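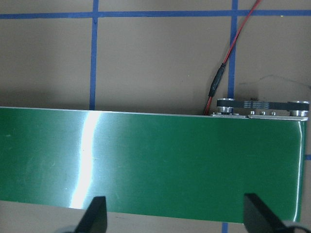
Kandimitz Crossing Times

A small table of waiting times at the foot ferry between Uvport and Arruda, kept by passengers and typed up each November. The current release has 176 rows, one per crossing.

What is in it

The main file is crossings.csv. It is comma separated, UTF-8, with a header line. Each row is one crossing by one passenger who filled in a card. If two people on the same boat both handed in cards, there are two rows, and they may not agree.

Columns

card_id - number printed on the card. Gaps are cards that never came back.
pier - UV for Uvport, AR for Arruda. The pier where the passenger got on.
month - month name, in English.
arrived - time the passenger reached the pier, 24-hour clock.
boarded - time the passenger stepped on the boat.
landed - time the passenger stepped off at the other side. Blank in the older cards, which did not ask for it.
boat - name of the boat if the passenger wrote it down.
bike - y or n.
weather - free text, spelling left alone. "Drizle" and "drizzle" are both in there.
note - free text, shortened if it ran past the box.

The second file, piers.csv, has 2 rows and gives the full name of each pier, whether it has a shelter, and the side of the river it is on.

How it was collected

Paper cards were left in a rack at each pier with a pencil on a string. Passengers filled them in and dropped them in a box on the boat. Etelka Jakab typed them up and checked each one against the posted timetable. Where a time could not be read, the cell is blank. Nothing was guessed.

In the first year the Arruda rack was on the wrong side of the ticket window and most people walked past it, so Uvport is heavily overrepresented in those rows. Moving the rack helped, but the two piers are still uneven.

Known problems

Times come from people's own watches and phones. Many are rounded to the nearest five minutes. Do not read much into small differences.

People who waited a long time were probably more likely to fill in a card. The average wait in this table should not be quoted as the average wait for all passengers.

7 rows have a boarded time earlier than the arrived time. They are kept as written. Drop them if you are computing waits.

The boat Inadari was out of service for part of one winter. Cards from that stretch sometimes name her anyway, likely out of habit. The timetable check did not catch this, as the timetable does not list boats.

There are almost no cards for the last crossing of the evening. The racks are hard to see after dark.

Personal details

The cards had an optional name line. Names were not typed up. A few notes mentioned other passengers or crew, and those parts were removed and replaced with [cut].

Using it

You may copy, change and share the files for any purpose. Please credit "Kandimitz Crossing Times" and say which release you used. Column names changed once: "wait" was dropped and replaced by the separate arrived and boarded times. Scripts written for the first release will need a small fix.

Corrections are welcome, particularly from anyone who still has the old printed timetables. Send the card_id and what you think it should say.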